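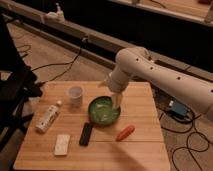 보낸 사람: Makis Liapis
받는 사람: 전시기술 메일링 리스트
날짜: 2021년 2월 6일
제목: Re: Ollville 순회전 2전시실 조도 및 벽면 배치

Gerasimos 님 메일에 항목별로 답합니다.

> 종이 작품은 전부 북쪽 벽으로 옮기는 것으로 이해했습니다. 이 경우
> 조도 기준을 벽 단위로 잡을지 작품 단위로 잡을지 정해 주십시오.
> Pravdale 쪽 대여 조건에는 작품 표면 기준이라고만 되어 있습니다.

작품 단위로 잡습니다. 측정점은 작품마다 중앙과 상단 모서리 2곳으로 하고, 높은 쪽 값을 기록합니다. 벽 단위 평균은 쓰지 않습니다. 유화는 상한 200 lx입니다. 종이 작품은 대여 계약서 부속서의 값을 그대로 따르며, 부속서에 값이 없는 것은 Aliki Deligiannis 님이 대여처에 확인 중입니다. 회신 전까지 해당 작품은 상자에서 꺼내지 않습니다.

> 71번 작품(Zacharopoulos, 목탄 연작)의 액자 유리에 반사가 심합니다.
> 맞은편 영상 작품의 화면이 그대로 비칩니다.

도면상 71번과 영상 화면이 정면으로 마주 봅니다. 두 가지 방법이 있습니다.

1. 71번을 같은 벽의 동쪽 끝으로 옮긴다. 연작 순서가 바뀌므로 작가 동의가 필요합니다.
2. 영상 화면 앞에 가벽을 세운다. 통로 폭이 줄어 소방 도면을 다시 제출해야 합니다.

저는 1번이 낫다고 봅니다. Evdokia Zacharopoulos 작가에게는 Adwoa Nutsugah 님이 연락하기로 했습니다. 작가가 순서 변경을 원하지 않으면 저반사 유리 교체 견적을 받겠습니다. 다만 교체하려면 액자를 해체해야 하고, 그 작업은 보존 담당 입회하에만 가능합니다.

> Bassi 레일 스포트의 빔 각도가 도면과 다릅니다. 도면은 협각인데
> 현장에 있는 것은 중각입니다.

도면이 틀렸습니다. 9월 개정 때 등기구 목록만 고치고 평면도 범례는 고치지 않았습니다. 중각으로 진행하되 조각 좌대 위의 등만 협각으로 교체해 주십시오. 협각 렌즈는 9개가 창고 선반에 남아 있습니다. 범례는 제가 고쳐서 다시 올립니다.

메일에 없던 사항을 덧붙입니다.

- 캡션 높이는 하단 기준으로 통일합니다. 1전시실과 같은 값입니다.
- 운송은 Trodau가 맡습니다. 빈 상자는 전시실에 두지 말고 당일 반출합니다.
- 상태 조사서는 개봉 직후와 설치 직후에 각각 작성합니다. 사진 파일 이름에는 작품 번호를 먼저 씁니다.
- 영상 작품의 음량은 아직 정하지 않았습니다. 벽체 흡음재 시공이 끝난 뒤 측정합니다.

수정 도면이 올라오기 전에는 레일 위치를 확정하지 말아 주십시오. 이견은 이 스레드에 회신 바랍니다.

Makis Liapis
전시기술 담당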